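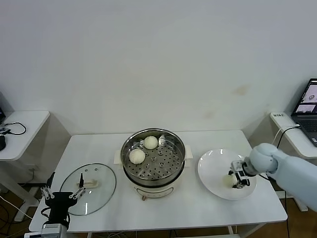

Page 80

Chapter 5
When Part of the Job Moves to a Machine

The kitchen at Sumampouw serves 480 meals on a normal working day. Until last year, every item that went from a steamer to a plate was moved by a person holding tongs. The task was simple, it was repeated all morning, and it appeared in no job description. Workers called it plating and learned it by standing next to someone who already knew how.

Tasks of this kind are often the first to be considered for automation. A steamed bun is soft and round, and it must be gripped firmly enough to lift and lightly enough to keep its shape. A worker makes that adjustment without thinking about it. For a two-armed robot, each part of the movement — the approach, the grip, the lift, the release over the plate — has to be worked out and tested separately.

Retno Wattimena supervised the kitchen line at Sumampouw during the change. Her records show that the hours spent on plating fell by roughly 40 percent in the first season. They also show new entries: checking the grippers before a shift, clearing the table after a dropped item, and deciding when to stop the machine and finish by hand. None of these duties had a name or a pay grade when they began.

This chapter examines how such changes are planned, and who is consulted. Section 5.1 separates a job into its tasks and asks which of them can be transferred. Section 5.2 compares two employers, Joseck and Wostley, that introduced similar equipment under different agreements with their staff. Section 5.3 turns to training and to the question of who pays for it.

Key terms: task analysis, handover, shared workspace, job grade, consultation period

5.1 Jobs and Tasks

A job is a group of tasks assigned to one person. Employers seldom automate a whole job at once. They transfer one task or a few, and the remaining tasks are then divided again among the staff.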